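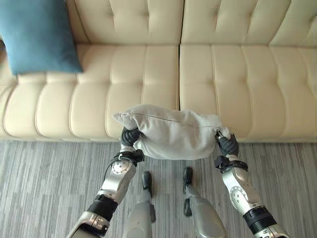 Every robot that works near people has rules to follow. Some of the rules are written down by experts and used in many countries. Those are called standards. Other rules belong to one place, such as a school, a hospital or a workshop, and the people there make them up and agree to keep them. A robot with two arms and two legs that can hold a pillow in front of a sofa needs both kinds. A pillow is soft, so it can be squeezed a little without harm, but the same two hands might be asked to hold a glass bowl next, or to work right beside a person's arm.

What is a standard?

A standard is a list of things that people have agreed on. You use standards all day. A plug fits the outlet because the people who made the plug and the people who made the outlet used the same measurements. Robot standards work the same way. They say how a machine should be built, how it should be tested, and what it should do when something goes wrong.

A standard is not always a law. Sometimes a government says that a company must follow one. Sometimes a company follows one because its customers ask for it.

Who makes the rules?

Groups of engineers, doctors, factory workers and safety inspectors meet and write them together. It takes a long time. They argue about single words. "Near" is a hard word, for example. Is a person near a robot when they are in the same room, or only when they could touch it? The rule has to say.

Tímea Szénási checks robots at the Favarow workshop in Pedmont. Her team has a rule book of its own on top of the published standards. When a robot is going to be used around furniture in a home, she reads the book again from the first page before anyone turns the power on.

The rules at Favarow

Know where the stop button is. A stop button is big and easy to hit. Everyone in the room has to be able to point to it. Pressing it makes the robot stop, even if it is in the middle of a job.

Stay outside the reach. Reach means how far the robot's arms can stretch in any direction. A robot with legs can also take a step, or fall over, so the space around it has to be bigger than the reach of the arms alone.

Go slowly near people. A slow arm gives a person time to move away. It also pushes less hard if it bumps into something.

Grip only as hard as you need. A robot does not know by itself that a pillow is soft and an egg is thin. People have to set a limit on how hard the fingers may squeeze. Some robots have sensors that measure the squeeze, and the limit is checked against them.

Keep the floor clear. Shoes, toys and loose cords are moved before work starts. A walking robot can trip, the same as you can.

Check before you start. The check at Favarow has 15 steps. Cables are looked at for cuts. Screws and straps are looked at to see that they are tight. If one step fails, the work waits until it is fixed.

Write it down. Anything odd goes in the logbook, even if no one was hurt and nothing was broken. A strange noise counts. So does an arm that stopped for no clear reason.

Why so much checking?

A robot may do the same movement over and over. Before the Tellby arm was allowed into a room with visitors, it had to pick up and put down a cushion 3000 times. The team stopped to inspect it nine times along the way. A small problem, such as a screw that is slowly coming loose, might not show on the first try.

Testing also shows what a robot cannot do. Kalliopi Deligiannis writes the instruction sheets for the Tellby arm, and each sheet has a part called "Not for." It says that the arm is not for lifting people or pets, and not for use on stairs.

Rules for you

If you visit a place with a robot, ask before you go close. Wait for a grown-up who works there to say yes. Don't hand things to the robot or take things from it unless you have been told to. Tie back long hair and tuck in scarves and strings. If the robot is standing still, treat it as if it could move, because it may only be waiting for its next instruction.

Words to know

Standard: a set of rules that many people have agreed to use.
Sensor: a part that measures something, such as light, heat or pressure.
Reach: how far an arm can stretch.
Inspect: to look at something carefully to find problems.

Contact: Stefanou Learning Pages, P.O. Box 1745, Pedmont | © Stefanou Learning Pages | Back to top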